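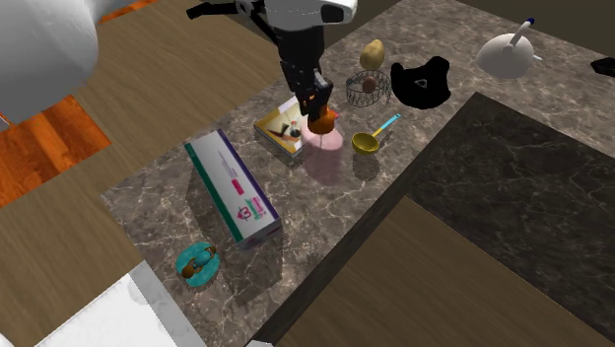 Trerkham Home Preserving Club, Members' List

Subject: Re: Plum jam that won't set
October 12, 2022

Lâm Lã wrote:
> I made the plum jam from the July handout and it's syrup. Very nice syrup.
> I boiled it for the full time and used all the sugar. Do I cook it again or
> start calling it pancake topping? Also, does the lemon matter? I left it out.

Lâm,

The lemon matters. I say this as someone who left it out for 2 years running and blamed the plums, the pan and, briefly, my husband.

You can save it. Tip the jars back into a wide pot, add the juice of one lemon for every 4 cups, and bring it up to a boil you can't stir down. Start checking with a cold saucer after a few minutes. If a blob wrinkles when you push it, turn off the heat. If it runs for the rim, keep going. Then clean jars, new lids, and process them again as if the first time never happened.

Don't double the batch to save an evening. I tried that with the Lương family's apricots and spent the evening anyway, plus most of the next one, scraping the stove.

Pancake topping is also a respectable career for a plum. I have 69 labels left over that say "jam" and you're welcome to them either way.

Marjorie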